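Chapter 4
Teaching by Showing

Try writing down how to pick up a coffee mug. Start with where your thumb goes, how hard it presses, and when your wrist begins to turn. Most people give up after a few lines, yet they can pick up the mug without a thought! Our hands know a great deal that we have never put into words, and this chapter is about getting some of that knowledge into a robot.

There are two main ways to do it. In hand guiding, you take hold of the arm and move it through the task yourself while the joints record where they have been. In remote control, also called teleoperation, you stand back and steer the arm with a second device, and the robot copies you as you go. Each run from start to finish is called a demonstration.
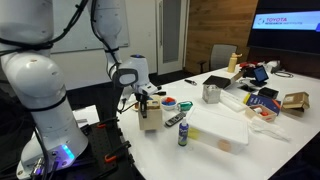

Hand guiding is a lovely place to begin. You feel the weight of the arm and you learn very quickly which way its elbow would prefer to bend. The trouble comes with two arms at once, when you run out of hands, and that is where remote control starts to pay off. It takes practice. Expect your first 60 demonstrations to be clumsy, and keep the clumsy ones in a separate folder, as we will come back to them in Section 4.5.

How many demonstrations are enough? In the Prandimen exercise at the end of this chapter, a simple grasp is taught with 70, while a task with a regrasp in the middle asks for 200. Vary the starting position of the object each time, and let its neighbours move too.

Before reading on, choose a small job from your own kitchen or workshop and do it slowly, twice. Note the moment your fingers first touch the object. Section 4.1 begins there.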